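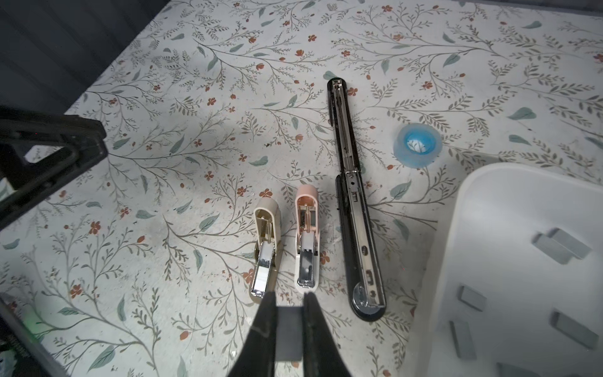 Small staplers and the leaf-and-flower table covering.

Furner Street Remembers: progress report to the Valdebenito Fund
Second reporting period, up to the end of June
Prepared by Nahuel Carrasco, project lead, Vurside

Where we are

We started this period with a pile of recordings and a rather anxious spreadsheet, and we finish it with booklets that people are reading on the bus! The first two titles in the Furner Street series are out, a third is with the proofreaders, and the recordings behind them are safely catalogued at Jullard library.

For anyone at the Fund who is new to the project: Furner Street was the shopping street for the whole east side of Vurside until the bypass was built, and the people who worked behind its counters are now mostly in their seventies and eighties. Your grant pays us to record their memories, turn them into short illustrated booklets, and put the full interviews where anybody can listen to them.

Recording

Our target for this period was eight interviews and we completed nine. The extra one came out of the blue. A retired delivery driver rang the library on a Thursday morning after hearing a neighbour talk about her session, and he was such good company on the phone that Kevin Tello packed the recorder and went round the same afternoon. His account of the bread round in the big snow is one of the best things we have, and it will open the third booklet.

Kevin has changed the way we record, and the sound is much better for it. We used to put one microphone on the table between the speakers, and every teacup landed like a dropped brick. Both people now wear a clip-on microphone and the levels are checked over a few minutes of chat first. Those few minutes have often been lovely in their own right, so we have started asking permission to keep them.

Three of the interviews were with couples or siblings. These are harder work to transcribe (everybody talks at once, and they disagree wonderfully about dates) but they bring out things a single speaker would never think to mention. Two sisters spent a good part of their session arguing over which side of the street the haberdasher was on. They were both right. It moved.

The booklets

The first title covers the food shops and the second covers drapers, tailors and shoe repairs. Both are A5, folded and stapled, with a card cover. We had planned to send everything to a commercial printer, but the quote for a short run with colour inside was well above what we had put in the budget. Printing the sheets on the library's machine and finishing them by hand has let us keep the colour, and it means we can correct a mistake between batches. We have already needed to: the first batch gave the fishmonger the wrong middle initial, and his granddaughter spotted it within the day. She was very nice about it.

Finishing days at Jullard have become something people look forward to. Folding is easy to do while talking, and several of the people we interviewed have come along to help put their own stories together. More memories come out over the folding than we expected, so a notebook now lives on the windowsill for anything worth following up.

Copies are free in the library, the health centre and the two cafés at the bottom of the street. The shoe repair pages have had the most comments by a long way, mainly from people wanting to tell us about the smell of the glue.

The listening post

The listening post is up and working in the local history corner. Visitors pick a shop from a drawn map of the street and hear a short clip about it. We had trouble with the headphones, which were too fiddly for some visitors, and swapped them for an old telephone handset. Children adore it. So do the grandparents, who already know how to hold one.

What has been slower

Transcription is behind. We allowed too little time for it in the original plan, and the sibling interviews made that plain. All the recordings have a summary and a list of topics with timings, but full transcripts are finished for only part of the collection. We would rather tell you this now than at the end. Our proposal is to move the unspent printing money across to pay for more transcription hours. It would not change the total, and we would be grateful for your agreement in writing before we go ahead.

We have also struggled to find anyone who remembers the Furner Street dairy from the inside. Plenty of people remember the horse. If the Fund has contacts in the farming or dairy trade on that side of the county, an introduction would be very welcome.

Spending

Spending on equipment and travel is in line with the budget. Printing is under, for the reason given earlier, and room hire is slightly over because we added finishing days. The full figures are in the spreadsheet sent with this report, and receipts are filed at the library.

Next steps

The third booklet, on deliveries and market days, goes to print once the proofs are back. After that comes the schools part of the project. Kevin will be showing pupils how to use the recorders, and each class will interview someone who shopped or worked on the street. The head teacher at Vurside Primary has already asked whether the staff can have a go too, and we have said yes.

We would love somebody from the Fund to come to a finishing day. Tea is always on, and there is always more folding to do.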